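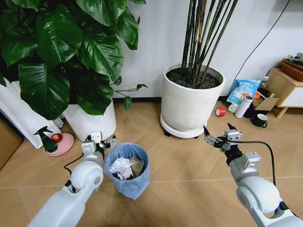
Print | E-mail this article

4. What people told us about the small bins

4.1 The bin nearest to hand

When we began visiting homes in Trallthorpe and Poscombe, we fully expected to spend most of our time in kitchens. Nearly all the earlier work on household sorting is set there, and the councils that had kindly agreed to help us were chiefly interested in food scraps and bottles. It was the residents themselves who kept leading us down the hall. Of the 41 households that stayed with the study, most had a good deal to say about the little baskets in bedrooms, bathrooms and spare rooms, and a fair number told us that these were the bins they argued over.

The reason given most often was a simple one. A kitchen bin is chosen with some care, has a lid and a place, and gets emptied because it smells. A wastebasket in a bedroom is whatever was going when the family moved in, and it may sit for a fortnight before anyone thinks of it. What goes into it is mostly dry: envelopes, receipts, tissues, wrapping, cotton wool, the labels off new clothes. Figure 1 gives a fair idea of the type, a small basket lined with a light-blue plastic bag, the rim folded over the top edge, with crumpled white and brown paper heaped just below. Much of the material in such bins could have gone to recycling, and the people we spoke with usually knew this perfectly well.

4.2 The liner and what it does to sorting

We had not planned to ask about liners at all. The question was added in May, after the first round of visits, when several participants in the Zoltholm flats brought the matter up unprompted and at some length. Their habit, and we heard it again and again afterwards, was to go round the whole flat on collection night, lift each bag out by its edges, tie it and drop it straight into the general rubbish. The liner made the job quick and clean, and it also meant that the contents were never looked at. One retired couple, who were scrupulous about rinsing jars and flattening cartons, laughed when they realized how much clean paper had been leaving the house this way – they had been doing it for years.

Households without liners behaved rather differently. They had to tip the basket into something, and in tipping it they saw what was there. Some of them picked out the paper by hand and some tipped the lot into the recycling and hoped for the best, tissues included, so we would be wary of saying that a bare basket is always the better one. The sorting plant that takes material from Poscombe told us that tissues and bagged paper are both a nuisance on its line, and bagged paper the greater of the two.

4.3 The paper-only trial

At the Saxena Court building we were able to try something modest. Residents who were willing were given a second basket, unlined, and asked to keep it beside the first for eight weeks and to use it for clean paper only. We gave no lecture and put up no posters, apart from a card with a telephone number for questions. Six households dropped out, mainly for want of floor space, and we have a good deal of sympathy for them, having tried to find room for our own notebooks in some of those bedrooms.

Among those who carried on, the second basket was well liked. People enjoyed how seldom it needed emptying, and more than one parent reported that the children had taken charge of it. The weak point was the bathroom, where neither the room nor the rubbish suited a pair of baskets, and where the colour of the two bins (we had supplied them in the same grey) led to a certain amount of muddle at night. We would choose two colours another time.

Some caution is called for. Our participants came forward by themselves and were probably tidier than their neighbours. We did not weigh the contents of every basket, as the diaries were already asking plenty of busy people, and the diaries are only as good as the memory of whoever filled them in. A larger survey of 100 homes in Trallthorpe is being prepared, with weighing at the kerb, and the liner questions used there are reprinted in the appendix.

Print | E-mail this article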